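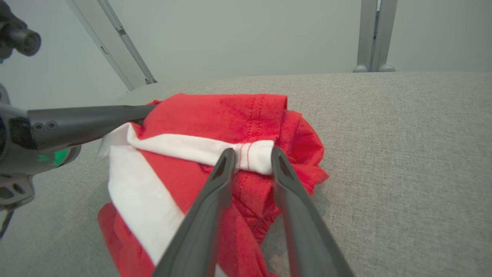
One reply under my zipper thread said that a stitch is a stitch, thread goes in and thread comes out, and could I please do knitting next. Knitting is coming, I promise! But first I have to talk about stitches, because that reply kept me up until midnight turning my whole closet inside out.

200 likes · Share

So. Go get a T-shirt and look at the bottom hem from the right side. On most of them you'll find two neat lines of stitching, side by side. Now flip it over. The back looks completely different, a sort of ladder or zigzag of thread running across the raw edge. That's a coverstitch, and I love it more than is reasonable.

The reason it exists is stretch. Knit fabric is all loops, so it gives when you pull it. If you sew it with a plain straight stitch and then yank it over your head, the fabric stretches and the thread doesn't, and you hear that little pop-pop-pop. Everybody who has ever hemmed their own T-shirt knows that sound.

The plain straight stitch is called a lockstitch. One thread on top, one in the bobbin underneath, and they hook around each other in the middle of the fabric. Looks the same on both sides. It's wonderful on shirts made of woven cotton, on curtains, on a tote bag. It's flat and tidy and hard to unravel.

But there's hardly any spare thread in it. All that thread is lying straight, pulled snug. A coverstitch has loops on the back that can open up when the fabric moves and settle down again when it relaxes. Spare thread, stored in the pattern! Somebody worked that out well over a century ago and I'm still excited about it.

2 comments · Share

Next one: the chainstitch. Have you ever opened a bag of charcoal or dog food by pulling the right string, and the whole top unzips in one go? Chainstitch. And if you pulled the wrong end and got a horrible knot and ended up with scissors, also chainstitch.

Each loop is held by the loop after it, all the way down the line. So the very last loop is holding the entire row together. Free that one and pull in the right direction and it all comes out like a magic trick. Great on a feed sack. Less great on the seat of your pants.

It does turn up on pants, though. Plenty of jeans have a chainstitched hem, and denim people get very emotional about it, because as the hem shrinks it twists a little and fades in a diagonal ropey pattern. You can check yours right now. Straight line on the outside, little linked chain on the inside.

(I checked nine pairs, mine and my family's. Mostly lockstitch. I was a bit crushed.)

Share

Okay, overlock, also called a serger stitch. This is the fuzzy-looking bundle of threads wrapped around the cut edge inside almost every cheap and not-so-cheap garment you own. The machine has a knife! It trims the edge and wraps it in thread at the same time, so the fabric can't fray.

Count the lines of thread coming through from the needles and you can tell what kind. One needle line usually means the three-thread version, which mostly just finishes an edge. With two needle lines you're often looking at a seam that was built to hold the garment together all on its own.

The first time I used a serger was in a community class in Clerness, in a room over the library. I cut straight through a sleeve I'd spent the whole evening on. The knife doesn't care! I've pinned things parallel to the edge, well away from the blade, ever since.

2 comments · Share

Sportswear gets its own post because the seams in it are so clever. Feel the inside of a good running top, at the shoulder. If there's no ridge, it's probably flatlock. The two pieces of fabric are joined edge to edge or with a tiny overlap, with thread lying across the join on both faces.

No ridge means nothing to rub. If you've ever done a long hot run in a shirt with a big bulky seam under the arm, you know exactly why somebody bothered. I did one of those in August and I could draw you a map of that seam from memory.

Down side: it eats thread. It uses so much! You'll sometimes see it only at the spots that rub, with ordinary overlock everywhere else, and once you notice that you can see where the maker decided to spend the money. It's like reading somebody's budget.

Share

Felled seams! The outside leg or inseam on jeans, and the sides of some dress shirts. Both raw edges are folded in and wrapped around each other, then stitched flat, so there is no raw edge anywhere, inside or out. You could wear the thing inside out and look respectable.

By hand it's slow and fiddly and very satisfying. In a factory they have a folder, a bent piece of metal bolted in front of the needle, and you feed two flat layers in one end and it curls them into each other like a paper airplane. I've watched so many videos of these. I watched one during dinner and was asked to stop.

There's an old workwear mill building in Ullmont that has a few rooms set up as a museum now, and they've got a drawer full of those folders. Every width, every shape, some clearly filed down by whoever was using them. I stood at that drawer longer than at anything else in the place.

200 likes · Share

They also have a Rarnis on display, the big coverstitch machine from the old hemming line. The card next to it says it ran at 4,000 stitches a minute. Four thousand! My machine at home sounds like it's going to take off at a fraction of that, and I'm usually holding my breath and going around a corner.

What got me is the person sitting at it. You can't steer at that speed by looking at the needle. You look ahead, where the fabric is going, and your hands do the rest. A woman at the museum who used to work on the line told me the needle was the last place she'd look.

I tried it at home and it works! Watch the guide, or a strip of tape stuck on the machine, and let the needle mind its own business. My topstitching got straighter in one evening. Years of staring at the wrong thing.

2 comments · Share

Bartacks, quickly. Those dense little bars at the corners of pockets, at the bottom of a fly, on belt loops. A lot of tight zigzag in a tiny space, put wherever the strain lands. Your regular machine can do one: narrow zigzag, stitch length nearly zero, a few passes back and forth.

If I could get everyone to learn just one repair it would be this. Pocket corner starting to go? Bartack. Bag strap looking tired? Bartack. It takes less time than finding the right color thread, and I'd argue the wrong color looks great there anyway.

Share

A few people asked how to do a stretchy hem without buying a coverstitch machine. Twin needle! It's two needles on one shank and fits many ordinary home machines. Two spools on top, one bobbin below, two even lines on the front and a zigzag underneath.

It isn't as stretchy as the real thing, so use a slightly longer stitch, ease off the top tension a bit, and don't pull the fabric through. Turn the hand wheel slowly for the first few stitches to make sure both needles clear the plate. I've broken one by skipping that. Loud!

If the fabric tunnels up between the lines, try a narrower twin needle or a light strip of stabilizer in the hem. I buy mine at Gaillard, the fabric place by the bus station. They let me bring in a scrap and test on the shop machine, which has saved me from a lot of bad guesses.

Practice on something old first. Thrift store T-shirts are perfect for it. Cut off the hem, sew it back on, cut it off again. You end up with a crop top and a skill.

200 likes · Share

If you look at your own clothes tonight, tell me the strangest seam you find! Somebody has already sent me the inside of a tent and I'm thrilled. Bags and hats count too. Car seats count.

Knitting thread next. I've got the needles out and a terrible first swatch to show you.

2 comments · Share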